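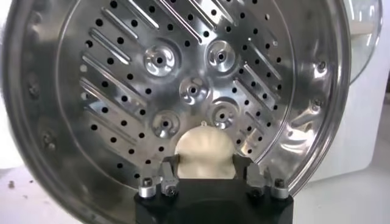 Lunch is late at Suvent. Has been most days since October. The company, two rooms over a tile shop, wants to sell a kitchen robot, and the chore it picked for a first test is steaming buns. Put the rack in the pot. Buns in. Lid on. Lid off, buns out, onto a plate. A bored teenager can do it with one eye on a phone.

The robot needs 19 minutes, not counting the steaming. On a good day. I sat through two runs, drank a lot of tea.

The lid is where the time goes. Clear glass is rotten stuff for a machine to look at, half of what it sees is whatever's underneath. Metal is no better, all glare. So the engineers have it hunt for the handle and ignore the rest, then creep in, stop, check, creep in again. You want to reach over and do it yourself. 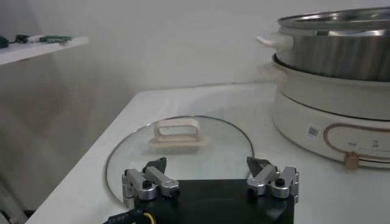
The lid, handle up, beside the cooker.

And it does get there, mostly. Out of 17 tries the week before I came, more than 2 ended with somebody hitting the stop button — they wouldn't give me a better number than that. Over at Rekau, where the chore is folding shop aprons, I got the same shrug. Bremamero gave up on dishes alltogether and went back to packing boxes, where the money is and nothing is slippery.

Food is its own headache. Squeeze a bun too hard and it's got a dent for life, too soft and it's on the floor. Every batch comes out a bit different, so the grip that worked yesterday may not work today.
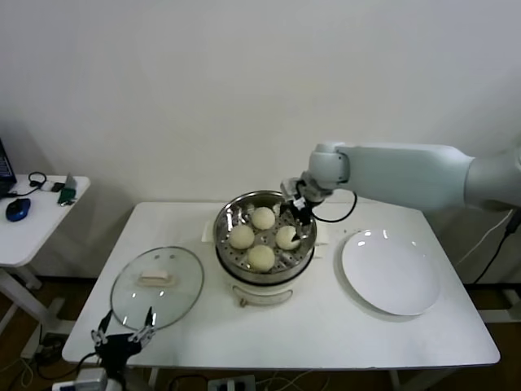 Would I buy one? No. Not for lunch. But shop floors are another matter, a place like Escobedo, the dumpling counter downstairs from my office, does the same four moves all day and can't keep staff on the early shift. The owner told me she'd take slow if slow turned up at 5 a.m. Suvent says they want one behind a real counter next year. They said that last year to, and in the meantime teh buns get eaten by the engineers, standing up, usually cold.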